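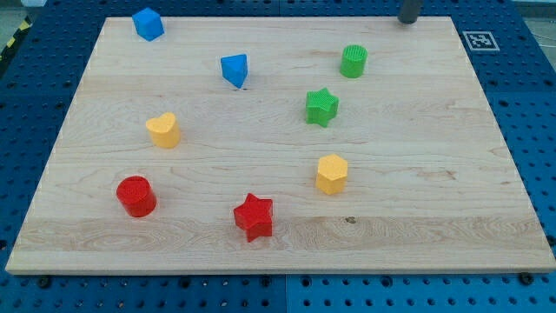
Tuesday, September. Started on the finish tests for the sorting set, the one Melati wants ready for the Pedora play group. The question for the day was whether the maple needs anything on it at all, or whether we can leave it bare and let people wipe it down. I had been putting this off while the sanding was going on. The maple has light tan grain with faint brownish streaks, and the streaks are the part I was worried about, as oil tends to bring them out. With the cube, the star, the heart and the others set out on it the colors read well against the bare wood, and I would like to keep it that pale if the surface can take the use.

Cut four strips off the spare length from the same delivery. Marked them on the back in pencil: N for nothing, O for oil, W for the wax paste, S for the water-based sealer (the Flakine one, matte, the can Hakim opened for the shelf job). All four sanded to the same grit and wiped with a damp cloth to raise the grain, left an hour, sanded again by hand. One coat each on O, W and S. Second coat on S at 2:30.

Notes on color, looking at them by the window:

N – no change, obviously. Pencil dust shows on it already.
O – went noticeably yellow. The streaks are darker than I want. The yellow blocks would lose some of their contrast on this.
W – a little warmer than bare, not much. Feels nice. Took a thumbprint within a minute.
S – close to bare. Slightly gray in the shade, fine in daylight. Grain came up rough after the first coat and had to be knocked back.

Scuff test. Took a yellow hexagon from the spares and pushed it back and forth over each strip with my palm on top, same stroke length, leaning on it the way a child leans on things. Did the same with a red spare. Red left a faint mark on N which came off with an eraser but not with a cloth. Nothing visible on S. W picked up a dull track, came back when buffed. O was hard to judge as it was still tacky, so that one gets repeated tomorrow and today's result for it should be ignored.

Sulastri came by before lunch and asked why we don't round the front edge more. Fair question. The end grain is light there and I like how it looks square, but she ran her wrist along it and said it would bother her after ten minutes at a low table. We agreed on a small roundover, done with the block plane and then paper, no router. I tried it on the end of strip N and it is better. She also wants the corners softened by the same amount. Will do both before any finish goes on, so the board itself stays bare until then.

Blocks. The shapes are from the second print run. The tops of the star and the cylinder have more texture than I expected, and at first I had them down as something to fix. Müzeyyen thinks we should leave them. Her point is that the children at Pedora turn everything over and feel the faces before they do anything else with them, and a textured top tells them which way up it goes. I am not fully convinced but it costs nothing to leave it. What does need doing is the bottom edges. A couple from the spare box had a thin lip left around the base, enough to catch a fingernail. Cleaned those with the deburring tool, a few seconds each. Check the rest of the box the same way.

The heart is the awkward one. If it goes in a recess, the point needs room or it will jam. On the last board I cut the heart too close and Arif had to pry it out with a screwdriver, which left a dent. This time I am leaving the board flat, no recesses, and doing the outlines as a separate thin sheet that lies on top. Then the board can be used plain for free play, and the sheet comes out for matching. Also means that if one outline is wrong we throw away a thin sheet and not a maple board.

Layout for the sheet, first try: two rows, one color next to the other, a finger's width between outlines. Drew it full size on brown paper. It looks crowded at the ends, so I will move everything in a little and let the outer margin grow. Melati asked for the two blocks of a color to sit apart so that it doesn't turn into a color exercise only. I drew that version too. It is on the back of the same paper, marked B. I prefer B.

Stock. The maple came from Trano, order 428, and the invoice is in the folder with the others. What is left from that order is enough for one more board at this size if I don't waste any, plus strips. Arif wants to know if we should get more while they have it. I said wait until the finish is decided, in case we change the wood altogether. Hakim would use birch and has said so more than once.

Cleaning. Wrote to James at Pedora to ask what they wipe toys with. He says a mild soap solution, mixed weak, after every group, and something stronger at the end of the week. He didn't remember the name of the stronger one and will look at the bottle. That matters more than my scuff test. If it is alcohol based the wax is out straight away. Until he answers, plan is to wipe S and N with plain soap and water every hour or so tomorrow and see how the grain behaves.

For anyone using the blue table in the meantime – please keep the strips flat and don't stack them, the sealer needs overnight. The sealer brush is in water in the jar by the sink. I used the good one, sorry Hakim, it will be washed properly before I go.

Still open:
O strip, repeat scuff test once dry.
Roundover on front edge and corners of the board.
Bottom edges on the remaining spares.
Sheet layout B, redraw with the wider margin and show Melati.
Name of the stronger cleaner from James.
Ask Müzeyyen if she can take the brown paper drawing along on her next visit and lay the blocks on it with a group. A drawing is enough to find out if the spacing works.

4:50. Second coat on S is touch dry, no brush marks. Leaning toward S, two coats, but waiting on the cleaner.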